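Fiston Home Bottling Kit
User Guide, Section 4: Collecting, Cleaning and Checking Used Bottles

Read this section before you buy anything. A lot of what gets sold for cleaning bottles is hot water and soda with a nice label, and some of it is in our own catalog. Steps marked "optional" are optional. We mean it.

4.1 What you need

A sink or tub deep enough to lie a bottle flat
Washing soda (plain, unscented)
The long brush from the kit
The Trikier drying rack, or a clean dish rack with tall pegs
A kitchen thermometer
A flashlight

The Trikier rack holds bottles upside down at a slight angle. So does a dish rack. If you already own one that keeps the necks off the counter, use that and spend the money on caps.

4.2 Choosing bottles

1. Take only bottles that were made to hold a fizzy drink under a crown cap. Wine bottles, sauce bottles and pretty bottles from gift shops are not safe for this.

2. Leave twist-off bottles out. You will read that they seal fine if you press hard. Some do, some don't, and the only way to find out is to open a flat one two months later.

3. Pick brown glass if you have the choice. Light spoils beer, and brown glass slows that down. It does not stop it. A brown bottle on a sunny windowsill is still a bad idea, whatever the person at the brew shop told you.

4. Run a fingertip lightly around the outside of the lip while wearing a thin glove. Any chip, even a tiny one, means the bottle goes to recycling.

CAUTION: Never try to smooth a chipped lip with sandpaper or a file. The cap may hold, but the glass around it is already weak.

4.3 Sorting

Sort before you wash. It feels like extra work and it saves you scrubbing a bottle you were going to throw out anyway.

1. Set up separate bins: one for bottles you will keep, one for recycling, one for caps and other trash.

2. Label the bins with a thick marker. Masking tape falls off when it gets damp, so use card or stiff paper and replace it when it goes soft.

3. Do not fill a bin to the top. Glass knocking on glass is how good bottles turn into bad ones.

4. Line hard bins with felt or an old towel. We used to sell a cut-to-size liner. The towel worked just as well and we stopped.

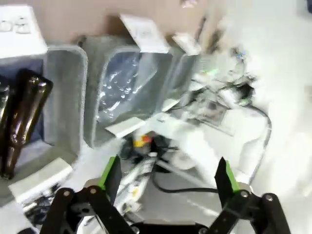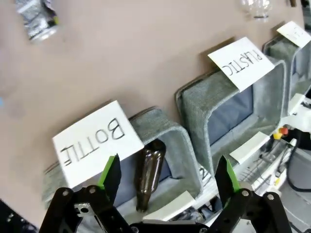

Figure 4-1. Sorting station with brown glass bottles in gray bins.

5. Move the keepers to the sink in small lots. Carry by the body, never by hooking fingers into the necks.

NOTE: If you collect from neighbors or from a bar, expect to reject plenty. Ask them to rinse. They will say yes and most of them will not do it.

4.4 Soaking off labels

1. Fill the tub with warm water and measure the temperature. You want 100 degrees Fahrenheit or a little above. Much hotter and a cold bottle can crack when it goes in.

2. Stir in the washing soda following the amount on its box. Doubling the amount does not halve the time. We tried it, and all it did was leave a white film that took longer to rinse than the labels took to soak.

3. Lay the bottles in so that they fill with water. Trapped air makes them float, and the side above the water stays dirty.

4. Leave them for an hour, then try one. If the label slides off, do the rest. If it tears, give it another hour.

5. Plastic labels and printed glass will not come clean this way. Peel what peels. For printed bottles, live with the print.

CAUTION: Wear rubber gloves. Washing soda is hard on skin. Keep children and pets away from the tub.

Optional: The Ki label scraper. It has a plastic blade and costs more than it should. An old loyalty card does the same job.

4.5 Washing and rinsing

1. Push the brush all the way to the base and turn it while you pull back. Going straight in and out only cleans the middle.

2. Rinse twice with clean warm water, then shine the flashlight through the base while looking down the neck.

3. If you see a ring, a spot or a haze, soak the bottle again overnight. If it is still there in the morning, recycle it. Do not talk yourself into keeping it.

4. Smell the bottle. Anything sour or musty goes back in the soak.

NOTE: A dishwasher is not a bottle washer. The spray can't get through a narrow neck well enough to shift dried dirt. It is handy for heating bottles that are already clean, and that is all we would trust it with.

4.6 Sanitizing

1. Do this on the day you fill, at most an hour ahead. Bottles sanitized last weekend are just clean bottles.

2. Mix the sanitizer exactly as the packet says. Weaker won't work and stronger may leave a taste.

3. Fill each bottle, wait for the time given on the packet, and drain on the rack.

4. If the packet says no rinse, don't rinse. Tap water puts back some of what you just took out.

We get asked whether baking the bottles in an oven is better. It can work, but it is slow, and glass that is heated and cooled again and again gets brittle. We do not recommend it for bottles you plan to use under pressure.

4.7 Storage

1. Let bottles dry fully, neck down, before you put them away. A damp bottle in a closed box grows mold faster than you would think.

2. Cover the mouths with a square of foil. Fancy silicone caps do the same thing.

3. Store in a box with dividers. The Illside crate takes up to 214 standard bottles when stacked in its full set, which sounds great until you try to move it. Split the set between two shelves near the floor.

4.8 If something goes wrong

Labels come off but glue stays: rub with a little cooking oil, wait ten minutes, then wash with dish soap. Rinse very well, as oil ruins the foam on beer.

White film inside: hard water plus soda. Rinse with a splash of white vinegar in warm water, then with plain water.

Bottle cracks in the tub: drain the water before you reach in. Throw out every piece and check the bottles that were next to it.

Caps leak on some bottles only: go back to step 4 in 4.2. It is usually the lip. Before you order a new capper, try a known good bottle with a fresh cap.

Section 5 covers filling and capping. Have your bottles dry, checked and within reach before you start it.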